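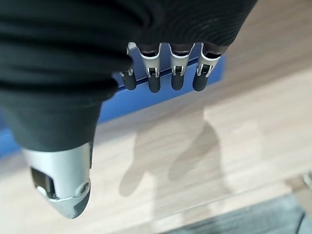

Can one operator record a full set of demonstrations alone, or does it take two people?

It takes two for now. One person wears the glove and drives the hand, and the other starts and stops the recording and resets the table. Teresa will look at a foot pedal so that one person could do both, but that is not planned before June.

The question came from Oliwia Nowakowski before the meeting and is entered first at her request.

Varidska project, teaching by demonstration
Minutes of the working meeting, 2023-05-22

Present: Renata Chmielewska (chair), Ksawery Sobczak, Oliwia Nowakowski, Teresa Brzozowska
Apologies: Aaliyah Sawatzky
Minutes: Ksawery Sobczak

1. Minutes of the last meeting

Approved with one correction. The item on glove sizes should read "medium and large", not "small and large".

2. State of the recordings

Oliwia reported 661 demonstrations saved to the Pedach drive. 40 of them have been marked for review, mostly for late starts where the operator was already moving when recording began. Renata asked whether the late starts could be trimmed and kept. Oliwia said they could not, as the first part of the reach is missing. They will be recorded again.

Teresa said new operators tend to close the fingers too early. They watch their own hand when they should be watching the robot's. She wants every new person to do 60 practice runs before anything is saved. Ksawery thought this was a lot for one session. Agreed to split the practice over 2 sessions.

3. Glove and remote control compared

Ksawery has tried the same tasks with the glove and with the hand controller. The controller is fine for moving the arm into place but poor for the thumb, which has to be set with a slider. The glove needs calibrating each time it is put on. Renata asked for the glove to stay the standard method and for the controller to be kept as a backup. Agreed.

4. Glass items

The glass tasks will be done at slow speed. The operator is to bring the hand in from above, pause, and only then lower it toward the rim. Oliwia asked that the pause be left in the recordings. Teresa had no objection. 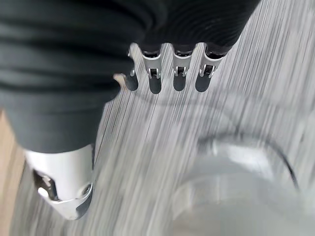
5. Labels

The Lurklow sheet and the Wysocka sheet use different names for the same tasks. Aaliyah had sent a note in favor of the Wysocka names. Agreed. Oliwia will rename the old entries.

6. Actions

Oliwia: record the late starts again, rename old entries
Teresa: write up the practice sessions, price a foot pedal
Ksawery: one-page calibration guide for the glove
Aaliyah: check the new names against the drive

Next meeting in June, date to be sent by Renata.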